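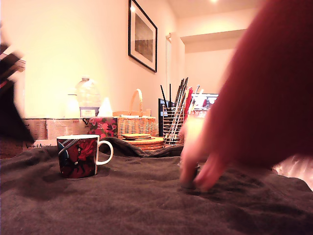
Truvness Tabletop Recording Service: common questions

What do I get for my money?

A set of recordings of people handling everyday things on a table, made to your task list and checked before delivery. Most customers use them to train or test a robot arm. The standard set has 2,766 clips covering 134 tasks, and you can order it as it stands or have your own tasks added.

What sort of tasks are covered?

Picking up, putting down, turning, stacking, opening and closing, using mugs, jars, tins and other small household items. Some are done on a bare table and some on cloth, where the surface gives a little and things don't always stand straight.

Are the recordings made in a studio?

No. They are made in ordinary homes and offices, with the usual belongings left in the background. If you need a plain backdrop, say so on the order form – it costs the same.

Can I send my own objects?

Yes. Post them to our Hatilstead office with a packing list. We need two of each, and they must fit in a box one person can lift. No knives, glass with chips in it, or food.

How long does an order take?

The standard set can be downloaded the same day. Added tasks take three weeks from when we agree the list with you. Orders placed in December go into the January queue.

Will it work with my arm?

The files open in Prarnotell and Kollár control software without changes. For anything else, ask for the sample pack first and try it.

Some clips have blurred hands. Is that a fault?

Fast movements do blur. We only reject a clip if the object can't be followed. If you think one has slipped through, send us the clip number and we will replace it.

Who do I talk to?

Shireen Mtshali deals with orders and invoices. Washington Honorato answers questions about file formats and added tasks. Both can be reached through the contact form, and phone lines close at 4 pm.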